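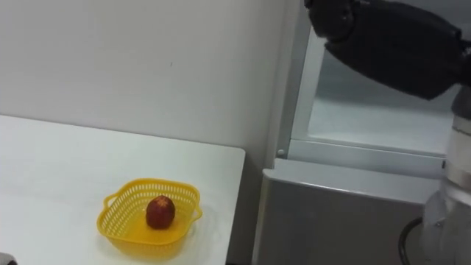 Soft stop ignored during the fridge task

December 12, 2018, Clestska notebook, Goh bench

Writing this up tonight while it's fresh, and so Sekar doesn't have to listen to me tell it all over again tomorrow.

Short version: I pressed the soft stop on the pendant with the hand inside the fridge compartment and the arm carried on moving for 2 seconds. It didn't hit anything and no one was in reach, but 2 seconds is an age when you've got your thumb on a button and the thing is still going! I then hit the red mushroom on the bench and that one dropped it straight away, as it should.

The task was the same one we've been on since November. Pick the fruit up out of the yellow basket, carry it across, over the gap at the corner of the table, in through the opening and set it down on the compartment floor. The lip at the bottom of the opening is the bit I always worry about. Come in a touch low and the knuckles meet the edge, and I'd pressed stop in the first place as I thought the approach looked low. (It wasn't, going by the log. My nerves, not the planner.)

What the log says

Run 543. The button press is there, time stamped, exactly when I'd expect it. The Nasora controller gets the stop request and acknowledges it. Then it keeps feeding points to the arm, all perfectly smooth, until it comes to the end of the segment, and only then does it hold. So the message wasn't lost and the pendant battery is fine, which was my first guess and cost me a good half of the afternoon.

Sekar Wattimena had a look over my shoulder and asked whether I'd changed the buffer. I had. I put the trajectory buffer up last week to get rid of the little stutter we were seeing as the arm crosses from table to fridge, from 20 points to 100, and I was very pleased with myself as the stutter went away completely. I didn't think about what the soft stop does with points already in the buffer. It plays them out! The old setting did the same, it was just over so quickly that we took it for normal slowing down.

I feel a bit daft about it. The change was written down, the reason was written down, and I never tried the stop afterwards.

What I did about it

Put the buffer back to 20. The stutter is back too and I'll live with it for now.

Tried the soft stop with the arm out in the open over the table, empty hand, slow speed, then again at task speed. It holds promptly each time. Tried the mushroom as well while I was at it, no complaints.

Did not try any of it with the hand in the compartment. I want the flush working first. Sekar reckons there's a setting in the Nasora config that empties the buffer on a stop request, and he thinks it ships switched off. He's going to read the manual properly, I skimmed it and found nothing, but I was cross and hungry by then.

Also, separate thing, the Ronetti hand driver keeps its last grip command when the arm holds. Good for us, the fruit stays put. But it means "stopped" doesn't mean "let go", so don't go reaching in to take something off the fingers on the assumption that it'll give. Support the fruit, open the hand from the pendant, then take it. 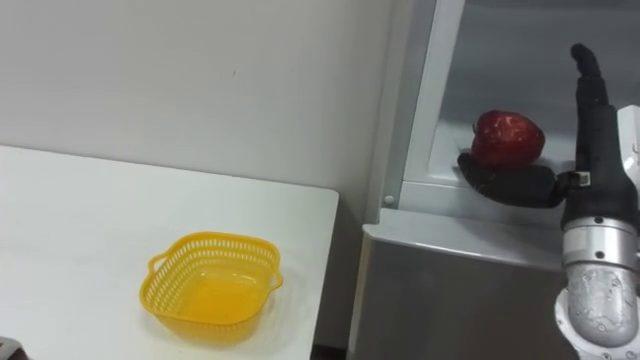

Is the soft stop safe to rely on if someone has to reach into the compartment?

Use the mushroom for that, every time. The soft stop only asks the controller to hold, and the arm stays powered while it does. Mushroom first, wait for the drives to show off on the screen, then reach in.

Still to do

- Find the flush setting, or write to Nasora if there isn't one.
- Add a stop test to the sheet we fill in after any controller change. Soft stop and mushroom, both, at task speed.
- Go back through the logs from the time the buffer was up and look for other stops that ran long. I've a horrible feeling there's at least one where I thought I'd just been slow on the button.
- Check the cable slack by the arm at full reach into the fridge. Nothing to do with today, I just keep forgetting.
- New tape on the pendant label, the old one has gone furry and you can hardly read which button is which.

Buffer stays at 20 until Sekar and I have both signed it off. Please don't put it up to see if the stutter goes - it does, I promise.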